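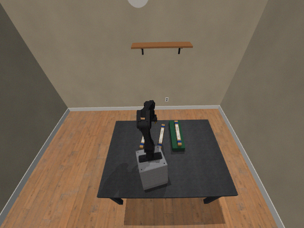

Sorting and Recording Barn Owl Pellets

By Ivan Harasym

Contents
Before you start
Collecting
Heat treatment
Opening the pellet
Sorting the bones
Counting prey
Identification notes
The record sheet
Storage

Before you start

This guide covers barn owl pellets collected from a roost, taken apart by hand, and turned into a prey list that can be compared from one season to the next. The method was worked out at the Hivcombe roost, an open-sided hay barn with one pair of owls, and has since been used at the Stulum silo without changes. It should work for most owls that swallow small mammals whole. Hawk and eagle pellets hold much less bone and need a different approach.

Get permission from the landowner in writing. If the roost is on public land, ask the agency that runs it, and ask your state wildlife office whether you need a permit for what you plan to do. Leave feathers, eggs and dead birds where they are. Native birds in the United States are protected by federal law, and the protection extends to parts such as feathers, including molted ones. A feather stuck to a pellet should be left at the roost.

Stay out of the barn when there are eggs or small young. Owls can nest in almost any month in warm parts of the country, so check locally before relying on a calendar.

You will need:

Disposable gloves and a fitted dust respirator
Paper bags and a soft pencil
Aluminum foil
Two pairs of fine-point tweezers
Two dissecting needles in handles
White trays with a low rim
A hand lens, 10x
A small ruler marked in millimeters
Soft paintbrush, size 2 or 4
Gelatin capsules or small vials for loose teeth

Collecting

Clear the floor under the roost completely on the first visit and do not use that material for dated counts. It may be years old. Bag it separately and mark it "undated." At Hivcombe the first clearing gave 600 whole pellets and a feed sack of loose bone, all of it useful for practice and for building a reference set, none of it useful for a seasonal comparison.

After that, visit on a fixed schedule. Once a month is enough. Go at midday, when the birds are least likely to leave the roost, and keep the visit short. Pick up whole pellets only, one to a bag if you can spare the bags. Broken pellets go into a single bag marked "fragments" with the same date.

Write on the bag before you put anything in it:

Site
Month and year
Position under the roost (beam number or compass side)
Condition: fresh (dark, shiny coat), dry, or weathered (gray, shedding fur)

Wear the respirator the whole time you are in the building. Dried mouse droppings in old barns can carry hantavirus and the dust is easy to raise. Do not sweep. If the floor must be cleaned, wet it down with disinfectant first and let it soak.

Heat treatment

Pellets can carry salmonella and clothes moth larvae. Treat every pellet before it comes near a work surface. Wrap each one in foil, fold the ends, and write the bag number on the foil with a permanent marker. Set an oven to 325 F and leave the packets in for 40 minutes. Let them cool before opening. Pellets that came in damp should air-dry on a rack for a week first, or they will steam inside the foil and the fur will felt around the bones.

Freezing kills moth larvae but is not a substitute for heat where bacteria are concerned. A microwave heats unevenly and can crack teeth.

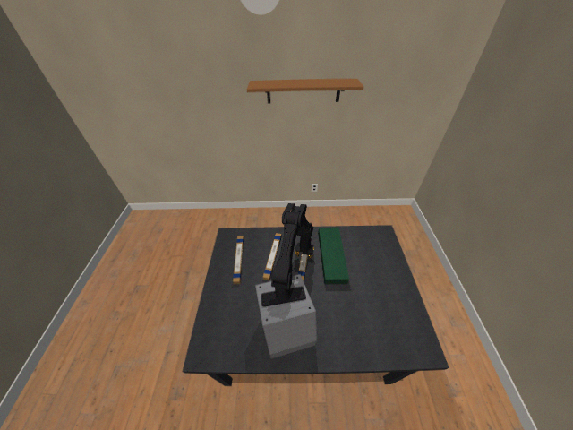 Arm and pedestal on the table.

Opening the pellet

Measure first. Record the length and the greatest width in millimeters, then the dry weight if you have a scale that reads to a tenth of a gram. Look over the outside with the hand lens and note anything that is not fur: beetle wing cases, grass, feather shafts.

There are two ways to take a pellet apart.

Dry method. Hold the pellet on the tray with one pair of tweezers and pull the fur away in small tufts with the other, working in from one end. Do not break the pellet across the middle. Skulls usually lie near the center and the thin bone behind the eye sockets snaps easily. When a skull shows, stop pulling and use a needle to free it from all sides.

Wet method. Put the pellet in a dish of warm water with a drop of dish soap for 20 minutes, then tease it apart under the surface. The fur floats free and small bones sink. Pour off the water through a fine sieve, not down the sink directly, and rinse twice. Dry the bones on paper towel overnight.

The dry method is faster and keeps teeth in their sockets. The wet method recovers more small bones, shrew jaws in particular. Pick one and stay with it for the whole project. Mixing methods between seasons will show up in the results as a change in shrew numbers that did not happen.

Check the fur after you think you are finished. Roll each tuft between gloved fingers over the tray. The Tyagi method, used by several school groups in the county, adds a second sorter who rechecks the fur from every tenth pellet. A pair who find more than one missed jaw in a session go back through the whole batch.

Sorting the bones

Sort in this order:

Skulls
Lower jaws, left and right kept apart
Loose teeth
Shoulder blades
Hip bones
Long bones of the front leg
Long bones of the back leg
Ribs and vertebrae
Everything else

To tell a left lower jaw from a right, lay it on the tray with the teeth facing up and the front incisor pointing away from you. The smooth cheek side faces outward. If the cheek side is to your left, it is a left jaw. Do the first twenty or so next to a known pair until the check is automatic.

Ribs, vertebrae and toe bones can be weighed as a lot and bagged. They take a long time to count and add almost nothing to the prey list.

Counting prey

The number you want is the minimum number of animals in the pellet. For each species, count the skulls, the left lower jaws, and the right lower jaws. The largest of those three counts is the minimum number. Do not add them together.

Worked case: a pellet has two vole skulls, three left vole jaws and one right vole jaw. Minimum number of voles: three. If the same pellet has one shrew skull and no shrew jaws, the total for the pellet is four.
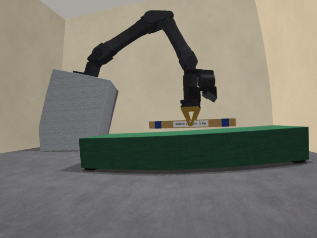

Size can raise the count. If one of the left jaws is plainly from a half-grown animal and the only right jaw is plainly from an adult, they may not belong together, and the pair stands for two animals. Make this kind of correction only when the difference can be measured, and write "size" in the notes column next to the number so that a later reader can undo it.

A headless prey item does occur. Owls sometimes tear the head off larger rats and gophers. If a pellet has rat-sized leg bones and no rat skull or jaw, enter one animal under "large rodent, no skull" and move on. An animal may also be split between two pellets. With whole pellets and a sample of 130 or more the effect on the percentages is small, and no correction is made for it.

Identification notes

These cover the groups most likely to turn up in farm country. Use a regional key for species.

Voles. Cheek teeth have flat tops with a zigzag of sharp triangles. Skull is heavy and squared off. Incisors yellow to orange.

Deer mice and harvest mice. Cheek teeth have low, rounded bumps in two rows. Harvest mice have a groove down the front of each upper incisor; deer mice do not.

House mice. Similar in size to deer mice, with a small notch on the biting edge of the upper incisor when seen from the side.

Rats. As for mice but much larger, with strong ridges along the top of the skull.

Pocket gophers. Very wide skull, large incisors, thick jaw.

Shrews. Long narrow skull with no cheekbone arch. There is no gap between the front teeth and the cheek teeth. Tips of the teeth are dark red in most North American species. The color fades in weathered pellets, so go by shape as well.

Moles. Long skull with a thin, complete cheekbone arch. The upper arm bone is short, broad and flat and cannot be mistaken for anything else.

Small birds. Toothless bill, large round eye sockets, thin braincase. Enter as "bird, small" unless the bill is complete.

If you can't decide between two groups after five minutes, enter the item as "rodent, unknown" and keep the piece in a labeled capsule. A high unknown rate is a sign of weathered material or a tired sorter.

The record sheet

One row per pellet. Columns, left to right:

Bag number
Site
Month
Length, width, dry weight
Method (D or W)
One column per prey group, minimum number
Total
Sorter's initials
Notes

Put a zero in a prey column when the group was looked for and not found. A blank means the pellet was not finished. Keep the paper sheet even after the data are typed in.

For each month, add the columns and divide by the total to get the share for each group. The last full year at Hivcombe produced 837 prey items, with voles in the lead every month except April, when a flooded ditch kept the pair hunting along the road and house mice took over. The largest number from one pellet was 16, all shrews. Check any total above eight with a second sorter before it goes on the sheet.

Do not compare sites by raw counts. Drivel Creek looks poor next to Hivcombe on paper, but the roost is over a slope and half the pellets roll into the brush. Shares can be compared. Totals can't.

Storage

Put skulls and jaws from each pellet in a small box with the bag number written on a slip of acid-free paper inside and again on the lid. Loose teeth go in a capsule in the same box. Do not varnish or bleach anything that may be measured later. Soaking in 3 percent hydrogen peroxide for an hour is acceptable for display pieces.

Keep the boxes dry and check them for dermestid beetles twice a year. Small brown shed skins in the corner of a box mean live larvae somewhere nearby. Freeze the affected boxes in sealed bags for a week, let them come back to room temperature with the bags still closed, and freeze them again.

Undated material can be given to schools once it has been heat treated. Mark the packets "treated" with the month it was done.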